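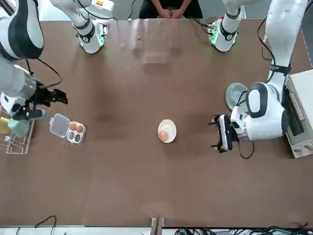

Herkden says new home care visits will cut hospital returns

By Aranka Csonka
2018-09-29
Filed under: Home Care, Senior Health
14 shares | 2 comments

Home care agency Herkden will send a nurse to the homes of older patients within two days of a hospital discharge, under a program it calls Ritach. The company says the visits will keep people from landing back in the hospital. It has not said by how much.

The claim rests on a trial that ended in July and covered 63 patients in Skastbridge. Herkden says most of them stayed home through the first month. There was no comparison group, and patients living alone were left out - an odd choice, given that they are the ones families tend to worry about.

Nursing director Savvas Psarras said the trial was "never meant to be a study" and that the agency would publish fuller results later. He gave no date.

Ritach costs $630 for four visits, paid by the family. Herkden is talking with insurers but has signed none.

Quang Tôn, whose mother took part, said the nurse caught a mix-up with her blood pressure pills on the first visit. "That was worth something," he said. "I don't know if the other three visits were."

Herkden has hired four nurses for the program, which would also cover the town of Bognár. Psarras would not say how many patients each nurse is expected to see in a day.

Sign-ups are open now by phone.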